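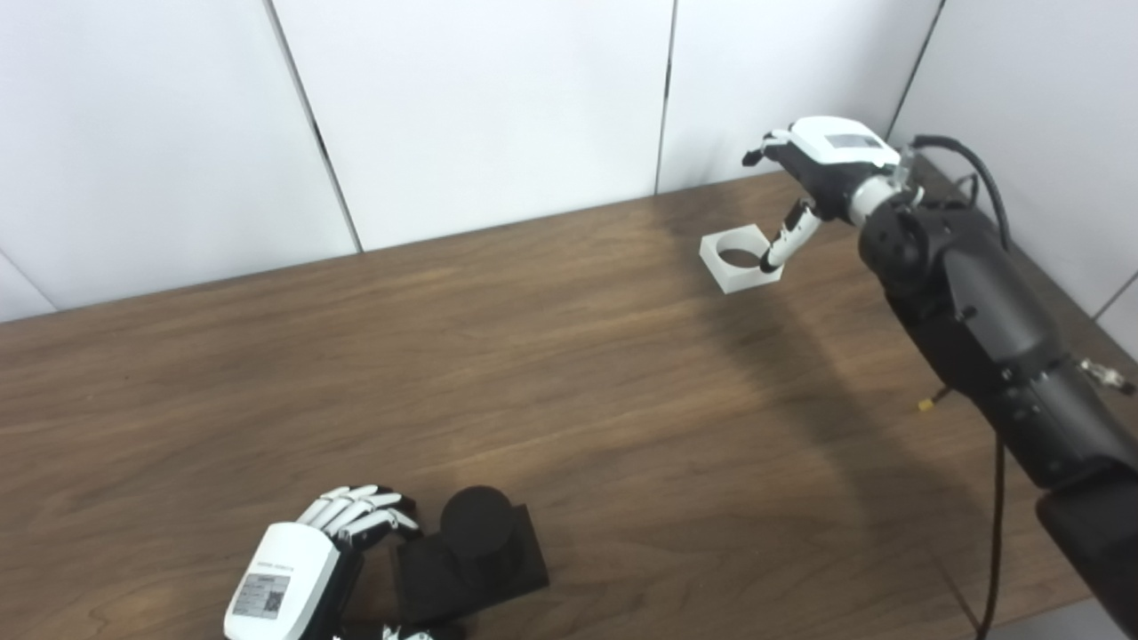 Fig. 1. Table position against the panel wall, white square holder on the tabletop.

Clirnaten Fit-Out, Room Layout Meeting
Minutes, 11/12/20

Present: Orla Mac an tSaoi (chair), Edit Hajdu (minutes)
Apologies: Vincze

1. Previous minutes
Accepted with one correction. The panel supplier is Pritel. Fokau supplied the table only.

2. Table
Brown wooden top stays as delivered. Grain runs along the length of the table and no turning of the top is planned. Far edge is to stand against the white panels at the back. E. Hajdu noted that the line between table and wall is slightly angled in Fig. 1. Position to be checked with a tape at both ends before the feet are fixed.
Action: EH

3. Wall panels
Panel width confirmed at 1,000 mm. Dark vertical seams between panels to be left visible. O. Mac an tSaoi asked whether a filler strip had been priced. It was priced in August and dropped. No change.

4. Holder
White square block with a round hole through the top. Current place is toward the right side of the table. Agreed to keep it there and mark the place with tape, 30 mm clear on each side. The block is not to be screwed down until the table position is signed off. Two spare holders to be ordered from Fokau in the same white.
Action: OM

5. Lighting
Shadows fall across the table toward the middle. Discussed moving the lamp. Deferred until the table is fixed.

6. Other business
Clirnaten asked for the table length on the drawing. It is 1,320 mm and will be added to revision 2.
Action: EH

Next meeting to be called by the chair once items 2 and 4 are closed.

This site uses cookies to remember your settings. Accept all | Manage preferences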